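Hulance Parts Fitment Table

Version 2. Fitment records for aftermarket cooling and belt drive parts on older petrol cars and light vans. Each row links one part number to one engine and gives the belt, pulley and bracket details needed to check a match.

Contents

The main file, fitment.csv, has 1,458 rows. Part numbers are kept as text, so leading zeros survive. Belt lengths are in millimetres. Blank cells mean the supplier gave no value. 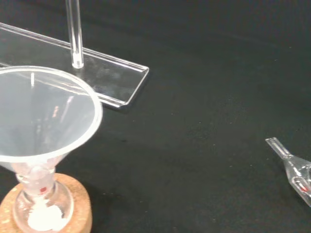
Engine codes follow the Jondgate style: family, capacity, then a letter for the water pump type (S short, L long). Codes from the old Paisan lists have been converted. The original code is in the column old_code.

Known problems

Air conditioning brackets are poorly covered. Rows marked "check" have two suppliers giving different pulley offsets, and both values are kept. Please don't average them.
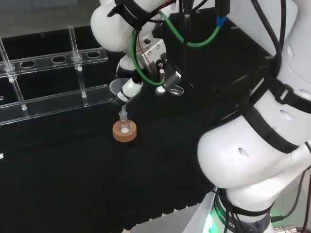
Coolant compatibility is in a separate file, coolant.csv, and covers seals and hoses only. It was added in November from the Illmont sheets. The container column records what a sample was kept in, using short plain terms: "vial" for a small glass one like the one standing in the cork ring, "bottle" for anything with a handle or spout. Older rows say "jar" for both.

Use

Free to use and change. Keep this file with any copy you pass on. Check measurements against the part before ordering.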